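Cans keep hanging up at the front of a gravity-feed dispenser rack

Home & Kitchen Help > Fridges and Pantry
Posted 2023-09-30 by Dreren60

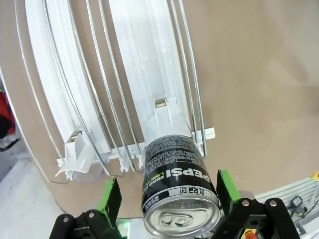 Pepsi Zero Sugar Lime at the front end of the rack

I look after the drinks fridge in our staff lunch room at Covgate. We bought a white plastic can rack for it, the kind with a sloped chute where you load at the back and take from the front. It works with some cans and not others. Regular pop slides down fine. The aluminum cans of Pepsi Zero Sugar Lime, the ones with Korean printing near the top, stop partway and I have to reach in and push them along.

I have wiped the chute with warm water and dish soap twice. The rack sits on a wire shelf. There are 60 people on the floor and I would like it to work without somebody pushing cans all day. Is there a fix, or do I need a different rack?

3 replies

okeke_83
Check the slope first. A wire shelf has some give, and once you load the rack the back can sink until the chute is nearly flat. Put a level on it with the rack full, not empty. I put a thin strip of wood under the back feet of mine and haven't touched it in months.

Also dry the chute properly. Soap leaves a film if you don't rinse it, and the cans sweat if they go in warm. Wipe it down with plain water and a clean cloth, then let it air dry before you load it again. Don't use cooking oil on it like some people will tell you. It goes sticky and picks up dust.

If it still catches, measure the cans that stick against the ones that don't, both across and top to bottom. Imported cans aren't always the same size as ours. Some racks have side guides that you can move over a notch. If yours are moulded in one piece you're stuck with the width you have.

Hondia282
Just get a different one. Mine was garbage too.

lakeside2882
Agree with the first reply about the slope. I'd add that you should run your thumb along the ribs in the chute. Mine had a bit of rough plastic left over from the mould, right where the cans stopped. Fine sandpaper took it off in a minute. Wash the dust out after.

Also try loading one kind of can per lane. When I mixed sizes the narrow ones turned a little on the way down and the next can wedged against them. If you only have the one lane, keep the lime ones on a regular shelf and use the rack for the rest.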